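Notebook entry, March 23, 2022
Project Kornwood, tidying tasks, hand-held collection
Entered by: Miroslava Kobzar
Present: Arlo Baptiste, Định Tôn, Nhàn Vương

1. Purpose of the session

The session continued the collection of examples for the litter task. In this task the operator picks up light, crumpled items from the floor with the paired hand-held grippers. The February set consisted almost entirely of rigid items, and the policy trained on it by Hằng Lục closes too early on anything soft. The present set is intended to correct that. Bags, tissues, packets and cups are all admitted. Glass is excluded until further notice.

2. Equipment

Grippers: pair 2, with the replacement pads fitted. The left pad had been seated slightly low and was refitted before the first recording.
Marker cubes: checked for scratches and wiped. Both were read without error during the calibration sweep.
Recorder: Boter unit, clock set against the workstation before starting. Colleagues are reminded that the clock drifts if the unit is left on overnight, and that it should be reset even when the displayed time looks correct.
Storage: the Ngubane drive was at its limit and the older calibration files were moved off it.

3. Procedure

Each example begins with both grippers raised and held still for 2 seconds. The operator then approaches one item, closes on it, lifts it clear and carries it to the bin. The example ends when the item has been released and both grippers are still again. An item that is dropped may be picked up once more within the same example. After a second drop the example is stopped and marked as failed, but it is kept.

Items are to be moved between examples by a person other than the operator. Nhàn Vương did this for the first block and Định Tôn for the second. The positions are not to be written down in advance, as operators were found last month to be walking straight to the next item before looking for it.

The target for the session was 180 examples, in blocks of 10, with a rest after each block. The target was met. With the earlier sessions included, the total held for the task now stands at 2,805.

4. Observations

4.1 Thin plastic gives the most trouble. When the fingertips come down vertically the material slides out to one side. A shallow approach, with the fingers nearly parallel to the floor, was more reliable, and Arlo Baptiste used it for the remainder of the second block. The two styles should be labelled separately.

4.2 Items close to a wall or a step force the operator to turn the wrist, and the marker cube may then be hidden from the head camera. Tracking was lost in several of these examples. They have been flagged and should not enter training before the tracks have been repaired.

4.3 The operator's free hand tends to rise as the working hand descends. It is not known whether the policy will copy this. Hằng Lục has been asked to look at the February results with the question in mind.

4.4 The naming of files by the Bollia upload script is still wrong for sessions with two operators. The names were corrected by hand. A permanent correction is outstanding.

Working position during the plastic bag examples:
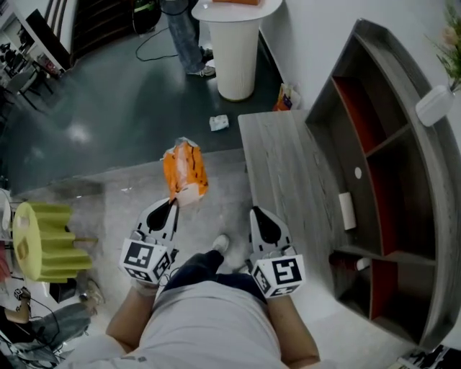

5. Actions

Arlo Baptiste: write a short note on the shallow approach for new operators.
Định Tôn: repair the flagged tracks and report how many can be saved.
Nhàn Vương: correct the upload script and order spare pads.
Miroslava Kobzar: add the approach label to the form and re-label the second block.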